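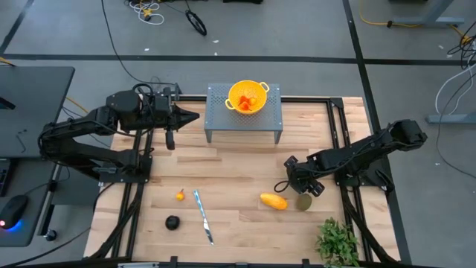 How to record a batch of fruit-sorting examples on a two-arm table

Reading time: 4 minutes

These are the steps we follow when we gather pick-and-place examples for Teteo, the model that learns to move produce in and out of a colander. They assume you have already been shown how to drive the arms and where the stop button is. If you have only worked on Poker, which is a one-arm task, read step 4 twice.

A full batch is 200 episodes. One person can get through it in a day and a half. Two people swapping over will do it in a day with fewer mistakes.

What you need

- both arms powered and homed
- the perforated stand and the yellow colander
- the produce set and the knife
- the plant, if your task sheet lists it
- a task sheet and a pencil

Step 1. Check the table

Look at the rails and the corners first. Push gently on each base. If anything shifts, stop and tell whoever is in charge of the hardware that day. Then look at the cables at the base of each arm and make sure neither can get under an elbow when it swings out past the edge of the table.

Wipe the wood with a dry cloth. Grit under a piece of fruit changes how it rolls.

Step 2. Set out the start layout

The stand goes at the back, in the middle, with the colander on top. Turn the handles to match the task sheet, as the sheet changes them every few episodes. Pieces that start in the colander go in first, and the rest go on the front half of the table.

Don't line things up neatly. Early batches from Skullville had every item square to the table edge, and the model did badly as soon as a mango lay at an angle. Drop pieces from a hand's height if you can't stop yourself tidying. Leave some of them close together, and put one near a gripper's resting place now and then.

The knife stays on the table in most layouts, lying at a slant. It is there to be left alone. Any episode in which an arm touches it gets marked as failed, even if the fruit ends up where it should.

Step 3. Say the instruction, then start

Read the line from the task sheet aloud before you press record. Use the words on the sheet. Suryani Setiawan, who labels our audio, has asked more than once that people stop saying "this one".

Wait two seconds with both arms still. The trimming script looks for that pause and will cut into your first movement without it. 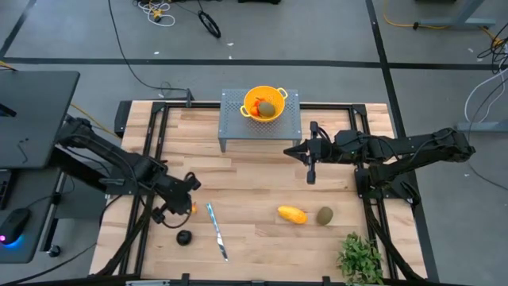 Keep the arms clear of each other while you wait. A gripper can hang low on its own side, but the other should be high enough that you could lift straight up from either without a crossing.

Step 4. Do the move at an even speed

Move one arm at a time unless the sheet says "both". Go down from above, close, pause briefly, lift. If you miss, carry on and try again in the same episode. A second try is useful to us and should be kept. A third is usually a sign that the layout is wrong, so stop the recording and write R (for reset) on the sheet.

Kiwis are harder than they look. Take them across the short side.

Step 5. Moving the colander

Some lines ask for the colander itself to be lifted. It will tip when it is held from one side. A little tilt is fine – let it settle before you travel. Lift it well clear of the produce, and don't try to correct the tilt in the air by twisting the wrist. Set it down slowly.

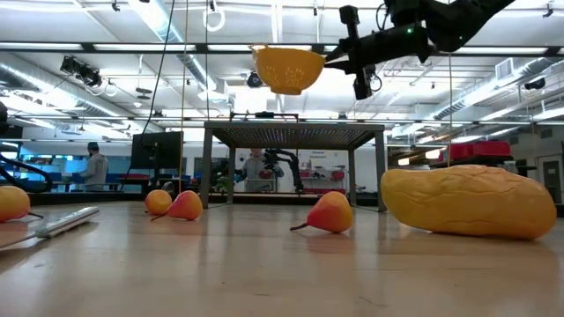
Step 6. Mark the episode and reset

Write one of these on the sheet straight away:

G – good, done first time
T – done after another try
F – failed, or knife touched
R – reset, do not use

Then change the layout. Swap at least 2 pieces every time, and move the stand slightly when the sheet tells you to. After every 26 episodes, home both arms and let the motors rest while you copy the files across. Check that the last file opens before you go on.

Common problems

The gripper closes but the piece slides out. You are too high. Come down until the fingertips nearly reach the wood.

The file is very short. Record was pressed twice. Mark it R.

The tallies don't match the folder. Go by the folder and ask Aisyah Hartono to look at the sheet. Please don't renumber anything yourself.

Comments

Yusri Subramaniam
Is the pause in step 3 the same for the Oyelaran rig? Ours trims at one second and I have been losing starts.

Kartini Latuheru
Yusri, set yours to two as well. The script was changed in August and the old setting doesn't carry over.

Ona Petrauskas
For step 2 I shuffle the task sheets the evening before. It stops me drifting back to the same layout after lunch.

Related pages

Homing the arms after a stop
Writing task lines people can follow
Poker: one-arm recording guide
What the trimming script does
Notes from the Skullville batches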